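Sunday, August 11, 2024

Rain since before breakfast and no sign of it giving up, so the grand plan of walking out to Te Moana with Ebony was put off for the second weekend running. She rang at nine sounding so relieved that I suspect she was still in bed. I was too, if I'm being truthful, with the cat across my feet and the heating ticking away, and we talked for the best part of an hour about nothing much at all. Her sister's kitchen, the price of butter, whether either of us would ever finish the book we both said we'd read in May. (I am on page 148 and have been for weeks.)

After that I had no excuse left, so I made a start on the front room. It has been getting away from me. Things come in and get put down on the white table, and then other things get put down on top of them, and by August you have a sort of heap with a bit of table showing round the outside. I took everything off, wiped the whole top down with hot water and a drop of vinegar, and put things back only if I could say where they really belonged, and of course the answer was hardly ever "the table". The post went into the drawer. The candle ends went into the tin. I found the receipt for the boiler, number 3294, which I had sworn blind to the plumber I'd never been given, and I went quite hot in the face about it all on my own in the middle of the carpet. I must ring him tomorrow and be nice.

I hoovered as well, right up to the skirting, and behind the armchair I found 34 pence, a hair grip and the lid of the good pen. Poto followed me from room to room complaining about the noise and then went and sat in the clean washing.

Ifeanyi came by at lunchtime, soaked through, with a loaf from the new bakery and a pot of his pepper soup, bless him. I had mine with far too much bread. He'd come to look at the shelf bracket really, but the shelf got five minutes and the soup got an hour and a half, and then we got on to games, as we always do. He has been trying to get me to play Heliler properly since the spring. I'd been managing with my thumbs on the phone screen, which means you can't see half of what is chasing you, and he said it was painful to watch – so a while back I gave in and got one of those controllers that stretches out and holds the phone in the middle.
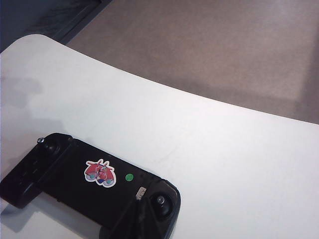 Well, I have to say he was right, and I told him so, and he was unbearable for the rest of the afternoon. Having a proper stick under each thumb makes all the difference. I got over the bridge at Grirnora, where I have been stuck for longer than I'd like to write down even in here, and I shouted so loudly that Poto shot out of the washing and under the bed. Ifeanyi says the next part is harder. I don't care, I'm having my moment.

He left when the light was going, with the empty pot and my umbrella, and I don't expect to see the umbrella again before the winter is out. The bracket is still loose. I meant to do the ironing and did two shirts.

The room does look better, though. I keep going to the door to have another look at it. It needs a lamp over in the corner, I think, something low and warm, and perhaps I'll ask Ebony if she still has the one from her old flat. She's ringing on Tuesday about the walk. If it's dry we'll go, and if it isn't she can come here and I'll make the leek pie.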